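OK so a few of you asked what I've been doing in the basement of the engineering building every night. Robot class. The answer is robot class.

It's a project course, four people to a team, and you get two arms, one table and one task you picked yourselves back in January when you were young and full of hope.

Our task: open a cardboard box, put toy bricks in it, close the lid. Han-gyeol Baek picked it. He said it sounded "relaxing." We named the left arm Baek so we could yell at it without hurting anybody's feelings (his are a little hurt).

The right arm is Skisteo. No reason. Dong-geon typed it into the config file at 2 am and now it's on our poster.

How it works, for my mom, who reads these: we drive the arms by hand and do the job over and over, and each go gets recorded. Then a program studies the recordings and tries to do it alone. We have 1,208 recordings. The goal is 1,567, a number Hae-won Choo got out of a spreadsheet that she won't let me see.

Bricks are easy! I could pick up bricks all day. The first 200 recordings were just bricks and I thought we were geniuses.

Then came the lid. Cardboard is floppy and it springs back, and if the two arms don't move together the whole box slides off across the table. I have chased that box in my dreams.

Best advice so far came from Huệ Tiêu, our TA, who watched me fail for ten minutes and said "slow down before you touch it, not after." Wrote it on my hand. My next five were the cleanest I've done all semester.

Also learned: check the wrist cameras every single time. We lost a whole evening to a smudge on one lens -- 710 megabytes of fog. Skye Halliday still brings it up at lunch.

People keep asking why we film from the wrist at all when there's a perfectly good camera over the table. Up close you get the edge of the cardboard and the fingertips together, and that's the part the arm has to get right. From the big camera it's mostly elbows.

OK, pictures, as promised. Big camera first, then a wrist one.
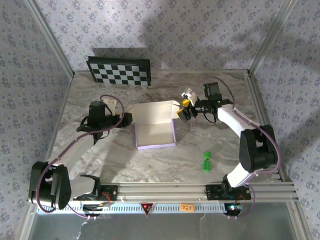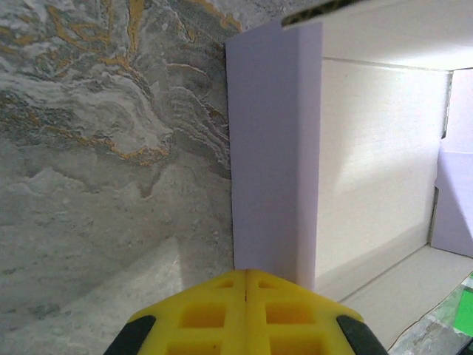

Box duty: both arms at the open lid with two green bricks off to the side, then the yellow fingers up close by a lavender panel.

Demo day is next week and I'm on the early slot with Dong-geon. If you're on campus come by -- bring coffee, and please don't lean on the table.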